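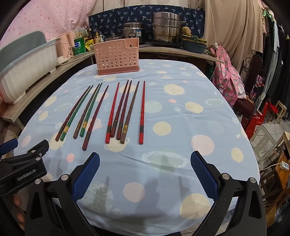

Mixed chopsticks on the table, with the pink holder behind them.

Chopsticks should be stored in pairs. I have held this view for years, and moving into a shared kitchen has only hardened it. The usual practice is to drop every stick into one perforated basket and leave the sorting to whoever lays the table. The basket drains well enough. As a sorting system it has no merit.

The difficulty starts at purchase. Multicoloured sets are sold on the grounds that each person keeps a colour. In practice brown, dark brown and maroon are hard to separate under a kitchen light, and only the bright red and the green can be picked out at arm's length. A set that relies on colour should use colours that differ.
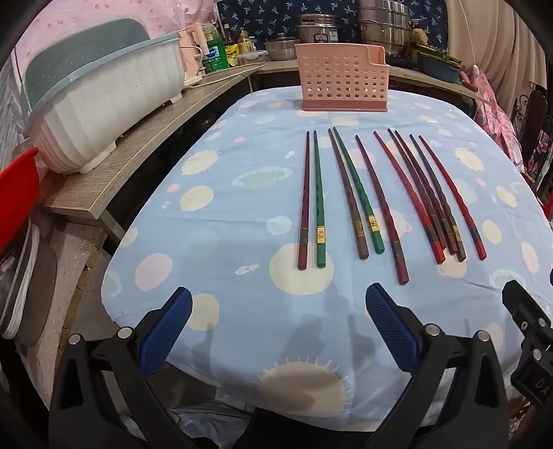

Kinddale Home Economics Circle – Members' Opinion

Length is the second variable. Two sticks of unequal length can be used together, but the tips have to be brought level by shifting the grip on one of them, and the grip then drifts during the meal. The remedy is to lay the whole stock flat on a cloth, tips all one way, and compare. Standing in a basket, thick ends and thin ends mixed, they cannot be compared at all.

I also favour a decorated shaft. A twisted or faceted upper section gives the fingers something to hold, and a band near the blunt end shows at once which way up the stick is. Plain round sticks roll off the worktop.

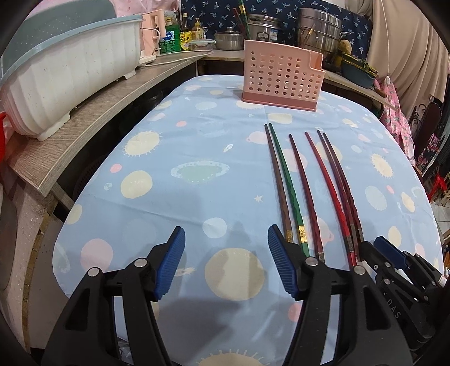
2 min read

Eluned Rowlands, writing in this column in June, argued that pairing is wasted effort and that any two sticks will serve. For cooking I agree. Long sticks kept by the pots need no partner of a particular colour. At table I do not – a guest handed one red and one green will look for the other red.

My own rule is to pair at the drainer. Each pair goes into the holder together, tips up, held by a loose rubber band until the next meal. Single sticks go in a drawer, and if no match appears after some 5 weeks they are moved to the garden to mark the seedlings.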